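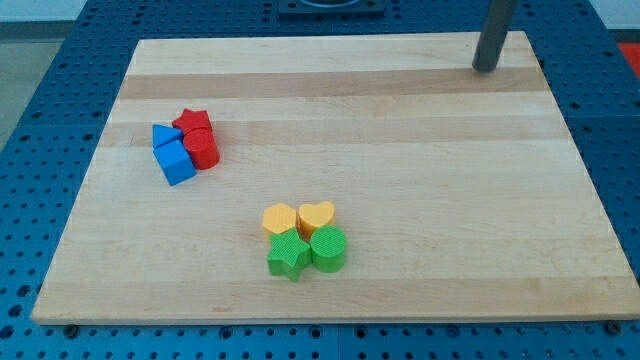
April 16, 2026

Block grouping cell, Emwood bench. Notes on the working rules, so the next person doesn't have to ask me.

Setsuko and I went through the draft rules for the grouping task this morning and tried each one on the table as we read it. Most of them survived. A few were written by people (me included) who had not reset the board forty times in an afternoon, and those got changed.

Layout rule as it stands now: two groups of four, two colors per group, every block touching its neighbors, groups clearly apart. Blue with red, yellow with green. The old text said "groups shall be separated by a suitable distance," and Nanami Yagi's comment in the margin was "suitable to whom?" Fair. New text says a third group of the same size must fit between the two without touching either. You can check that by eye and it doesn't need a ruler at every reset.

Shape does not matter for grouping, only color. I want that in bold in the final version. Twice last month somebody sorted stars with stars and logged it as a pass. The cylinders and stars come in more than one color and that's where people go wrong.

Touching means side against side. We argued over corner contact. Setsuko wanted to allow it, I didn't. Settled on: a corner contact is logged as C and counts as a fail for the group, but the trial is kept. Do not delete it. Do not nudge the block with a finger and then log it as a pass, either. If a hand goes onto the board after the start mark, the trial is void and gets a V and a line saying why.

Rotation: free. Nobody needs the hexagon squared up to anything. The old rule asked for blocks "aligned with the board," and it cost a lot of resets for nothing. Struck.

Board. The striped maple one stays the reference surface. The grain direction goes left to right, same way every time, with the two darker bands toward the far side. Vision picks up on those bands more than I expected and the results are not comparable if somebody turns the board around. I have asked for a pencil mark on the underside. No oil, no wax, no wiping with the orange cleaner. Dry cloth only.

If the board gets replaced, all baselines get rerun. Murkico sent us a quote for a laminated one that would be flatter, but I don't want to change surface in the middle of a series. Revisit in June.

Speed limits. Two numbers for the log sheet so they stop living in my head:
Free travel above the board, 800 mm/min
Final approach and any pushing move, 68 mm/min
The second one feels slow and people will want to raise it. Leave it alone until the contact check is signed off. If you need it faster for a demo, use a separate profile and name it so that it can't be mistaken for the test one.

Park position. The rule used to say "clear of the work area," which was read 3 different ways by 3 different people. Changed to: over the far right of the board, stopped, for the end-of-trial picture. For hand resets the arm goes fully off the board and the enable is dropped. Those are two different positions and the sheet now has a box for each. Dropping the enable is not optional, even if you're only straightening one block.

Who may reset: anyone who has read this page and initialed the sheet. Who may change the rules: Setsuko or me, in writing, with the revision letter bumped. Verbal changes don't count. We lost most of a week to one of those on the Vultetti job.

Risk assessment is still the old Shibata one with our names pasted in. It covers pinch points well enough but says nothing on reaching over the table from the back, and people do that to get at the far fixture. I'll write that section. Until then reach from the front or walk around.

Open items
- pencil mark on board
- spare set of blocks, same print settings, top faces left as printed (no sanding - the ribbing shows up in the close views and I want it consistent)
- ask Nanami whether C fails should go in the summary table or only in the raw log
- reword the void rule, it reads like a threat
- print the sheet bigger

Rev C goes in the binder once Setsuko has initialed it. Rev B to be pulled the same day so we don't have both in there again.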